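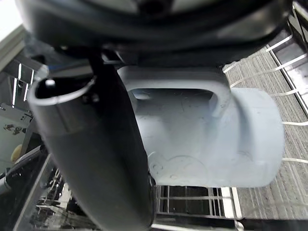 March 26, 2019 - Silica coatings, second round

Picked up from the Tovton batch. The first set of coverslips peeled in saline overnight, so this round went back to the longer plasma clean and the slower spin. Bit-na Ok did the cleaning, I did the spinning and the bake.

Stock was the Wirko silica suspension, sonicated 35 minutes, then left to stand while the hotplate came up. It still had some settled material at the bottom of the vial. I took from the top two thirds and did not try to resuspend the rest, so the real concentration is lower than the label. Should weigh a dried aliquot before anyone quotes a number from this page.

Spin at 400 rpm to spread, then the usual ramp. Colour under the lamp was even in the centre on most of them. Two had a comet streak from a bit of dust and went in the reject dish. Edges are thick, as before.

Bake went fine. Hotplate reads a bit high against the thermocouple, so I set it by the thermocouple and ignored the display.

AFM

Ran three spots on one coverslip, centre, halfway and near the edge. Centre is close to a monolayer with small gaps. Halfway is much the same. Near the edge it is stacked and the tip picked something up partway through, so the last scan is no good. Counted particles in the centre scan using Bit-na's script: 1189 in the field. By hand in one quarter of the same scan I got fewer than the script did for that quarter. It is splitting the larger clumps. The threshold wants changing before we run it on the old data.

Saline test

Set four coverslips in buffer at 37 in the small incubator, lids on, parafilm round the dishes. Labelled with the Uloder numbers on the underside - not the lid, lids got swapped last time.

Also put in one bare cleaned coverslip as a control. Leave the door shut until tomorrow afternoon.

Still to do

Zeta on what's left of the stock, at the pH of the culture medium and not just in water.
Ask Heo whether they can send the smaller size before June. Their last quote was for 400 mL and we need nowhere near that.
New AFM tips, we are down to the last box.
Bit-na to re-run the count with a higher threshold and write the value used in here.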